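A day at the Ernberg wearables fair

September 6, 2025

I took the early train to Ernberg for the small electronics fair that is held in the old tram depot. Entry was free for anyone who registered online, and the queue at the door moved quickly. The hall is one long room with a café at the far end and a smaller demonstration area up a flight of stairs.

Most of the stands on the ground floor were showing things to wear: fitness bands, hearing aids that pair with a phone, heated gloves, and a good many watches. I spent the longest at the Trorivby stand. Their new watch has a plain round face, two buttons and no touch screen. It shows messages, the time and your step count, and that is all it does. The battery is rated at 13 days. I wore one for 90 minutes and found it light, although the strap pinched a little when I bent my wrist. The price will be 310 euros when it goes on sale in November, more than I would pay for something with so few functions.

Two stands along was Broltstead, who make the Sebastian, a clip-on recorder for people who take notes by voice. It holds 2000 short notes. The hall was too noisy to judge the sound, and the staff admitted as much. They let me take one out to the car park, where my voice came through clearly enough on playback. The clip is stiff and left a mark on my jacket.

Lunch was soup and bread from the café. There were not enough seats, so a lot of us ate standing by the lockers.

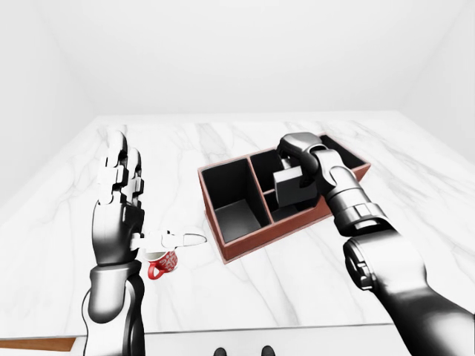

In the afternoon I went to a talk upstairs on replacing batteries in small devices. The speaker wanted makers to stop using glue, and several people from the stands asked questions afterwards. It ran over by a quarter of an hour and I missed the second round of watch demonstrations.

The cloakroom closes before the hall does, so collect your coat early. Parking is behind the depot and the machine takes cards only.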